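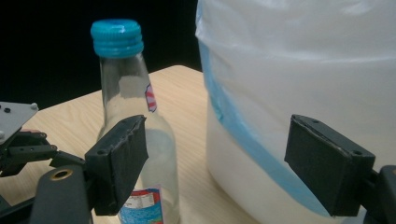
Glass bottle with a turquoise screw cap, on the table.

Re: [club-list] Wednesday sparring and the Havarholm card

Sylvain, all,

Quick one before I get on the train, so excuse the typing. Answers under yours.

Sylvain Hamel wrote:
> Asif, can you tell us where we stand for Havarholm? I have three parents
> asking me and I don't know what to say to them. Also I still think two
> weeks is too short for Slanina after that last fight. He took a lot of
> left hands in the third. I know he says he is fine. He always says he is
> fine.
>
> And are we sparring Wednesday or not? The website says yes, the board
> in the gym says no.
>
> Last thing, is the weigh-in the night before or the same morning?
> It was the same morning last year and we had two kids who boxed on
> nothing but toast.
>
> Sylvain

OK. In no particular order.

Wednesday: yes, sparring is on. The board is wrong, that was for the week before and I never wiped it. Doors at the usual time. Novices first, open class after. Headguards for everybody, I don't care who has a senior card. Bring your own mouthguard, I am not selling them out of my gym bag anymore.

Havarholm: we have 5 bouts agreed and I am still waiting on two. The two are both at light weights and it's the usual problem, the other side has one kid who is the right size and he's had triple the bouts ours has. I said no to that. They came back with a different name and no record book attached so I said no again until I see the book. If that costs us a bout it costs us a bout.

What is agreed so far is all three-round contests. Two of ours are first timers. I'm not putting names on the list until the medical cards are back, please stop asking me to, some of the parents read this and then it's a whole thing if a kid gets pulled.

Weigh-in is same morning again. I argued for the evening before and lost. They say they can't get the doctor for both days, fair enough, doctors are hard to get. So – breakfast goes in the cooler and they eat after the scale. Real food. Eggs, rice, whatever they are used to. I don't want anybody trying something new on fight day becuase an older brother told them it works. And no drying out the night before. If a kid is over on the day then he's over and he doesn't box, and he comes and carries the buckets with me. I've told them all this but tell them again, they hear it better from you.
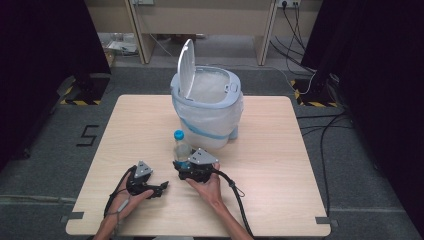

Now Slanina. I watched the tape twice and I half agree with you. First round he's great, he's stepping around the guy and the jab is landing clean. Second round he starts standing in front of him. By the third he is waiting, getting hit, then throwing back, and against a southpaw that's a bad trade all night. He won it but he won it on the first round and a bit of the second. One judge had it the other way and I can't say that judge was blind.

So your point about the left hands is right. Where I don't agree is that it's a rest problem. He's been off sparring since, only bag and road, and the doctor has looked at him and signed him. He was never stopped, never down, no count. If there had been a count then we're not having this talk, he's out for as long as the rules say and then some more from me.

I think it's feet. When he gets tired he goes square and the right hand drops to his chest. We did 3 rounds of just turning off the line on Tririer's old footwork ladder and by the last one he was crossing his feet. Same thing on the tape, about the same spot. So that's what we work on. You hold the pads southpaw for him, you're the only one of us who can do it without falling over. No power, just make him move and touch him on the head every time the hand comes down.

If he looks flat in the open class I will pull him, and I'll tell him myself. You don't need to be the bad guy on that one.

Opponent for him at Havarholm is tall, orthodox, boxes off the back foot. Lost his last one close. I've seen one clip, filmed from behind somebody's head, so take this with a lot of salt, but he brings the jab back low. Somebody with quick hands gets over the top of that. I'd like Slanina at 72 kilos and not a hair under, he's no good when he boils down, he gets mean and slow.

Travel. Minibus is booked, leaves at 6 in the morning – ok I know, but it's the weigh-in. Over 2 minutes late and we go. Coaches' corner passes are two per club so it's you and me, and anybody else sits in the stands and does NOT shout instructions. Last time I had one kid listening to me, his uncle and some man selling raffle tickets.

Entries are through Skilleo now, same login as for the coaching course. If your boxer's profile has no photo it won't let me submit, so get the photos up. Plain wall, no hat, no fists up. It rejected four of them for fists.

Kit: red and blue vests both, for everybody, we don't know corners until the draw. Check the bandages, the ones in the green bag have gone soft and I wouldn't wrap a parcel in them. I'll order more. Cup and gumshield in the boxer's own bag, not in mine, not in the minibus door.

The parents, you can tell them what I've written about travel and the weigh-in. Not the match-ups. If they want to argue they can phone me after eight in the evening, not during the session.

Also somebody left one shoe in the changing room, left foot, blue. It's on the radiator.

And we'll need a date for the September show before the hall gives it away again, can you ring them? I tried and got the machine.

Train's here. See you Wednesday.

Asif Khokhar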